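Print
E-mail

3. Dog-on-dog incidents: reporting, classification and outcome

3.1 Source of the records

The records used in this section come from the animal control offices of two neighboring municipalities, Devau and Zamani. Both offices log every call from the public that concerns a dog, and both keep the original call note together with any later officer report. We requested all entries in which the injured party was another dog. Entries in which a person was also hurt were kept only if the injury to the other dog had been recorded first. The export from Devau was supplied on 7/17/18; the Zamani file followed after the office had removed owner addresses.

After duplicate calls were merged, 947 incidents remained. Duplicates were common in Zamani, where neighbors often phone the office and the police line within minutes of each other. Two coders (Iordache and Grecu) read the call notes independently and merged entries that shared a street block, a date and a matching description of at least one dog. Disagreements were settled by reading the officer report. Where no officer report existed, the entries were left separate, so a small number of incidents may still be counted twice.

3.2 Coding of severity

Existing bite scales were written for injuries to people and transfer poorly to dogs. Coat length hides punctures, and crushing injuries to the chest or neck may leave little mark on the skin. We therefore coded severity from what was done for the injured dog: no treatment sought, treatment at a regular clinic, treatment at an emergency hospital, or death. Euthanasia within the same course of treatment was coded as death. This measure depends partly on what the owner could pay, and we return to that problem in Section 5.

A second code recorded the control status of the attacking dog at the moment of first contact. A dog was coded as controlled if it was on a leash held by a person, as confined if it was behind a fence or inside a vehicle, and as loose in all other cases. Tethered dogs gave the coders the most trouble. A dog tied to a porch is neither held nor free, and the two offices treat such dogs differently in their bylaws. We coded them as loose if the tether reached a sidewalk or shared path and as confined if it did not.

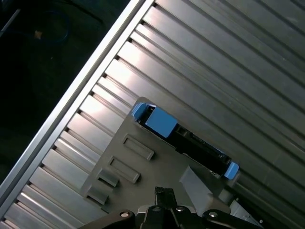

Figure 3. Slotted aluminum surface with a rail along one side.

Breed was not coded. The call notes name a breed in most entries, but the names come from callers who saw the dog briefly and often under stress. In the Zamani file the same dog appears under as many as three breed names across repeat calls. Weight class, which officers estimate on site, was more stable and was retained as a covariate.

3.3 Location and control status

Of the 947 incidents, 623 began on a public street or sidewalk. The rest were divided among parks, shared yards in apartment blocks, and private property other than the attacking dog's home. Loose dogs made up the largest group of attackers in both municipalities. The pattern was strongest on streets without front fences, a feature of the older Gralleck district in Devau, where most lots open directly to the sidewalk.

Controlled dogs were involved more often than we had expected. Officer reports for these cases repeatedly mention retractable leashes and narrow paths on which two handlers had to pass within an arm's length. The reports do not record leash length in a consistent way, and we made no attempt to model it. We note only that a held leash was treated by both offices as full compliance with the bylaw, whatever its length — a position that the severity data do not fully support.

3.4 Delay between incident and report

The delay between an incident and the first call matters for enforcement. Officers in Devau may impound a dog for observation only if the call is received within 20 days. Most calls fell well inside that limit. Late calls were concentrated in the two most severe categories, which at first seems backward. Reading the notes suggests an explanation: owners of badly hurt dogs tend to deal with the clinic first and contact the office when the bill arrives, or after the dog has died. Several of the late December calls were delayed further by holiday office hours.

Late reporting also affects the quality of the record. When the first call came several days after the incident, the officer report was less likely to include a statement from the owner of the attacking dog, and more likely to list that dog's control status as unknown. Unknown cases were excluded from the regression in Section 4 but kept in the location counts given here.

3.5 Prior complaints

Both offices can search earlier complaints by address. The Devau office does so as a routine step through its case software, Drelora, while Zamani officers search on request. A prior complaint was therefore easier to find in Devau, and the two sets of figures should not be compared directly. Within Devau, an earlier complaint about a loose dog was the record most often linked to a later attack at the same address. Barking complaints showed no clear link and were dropped from the model.

Print
E-mail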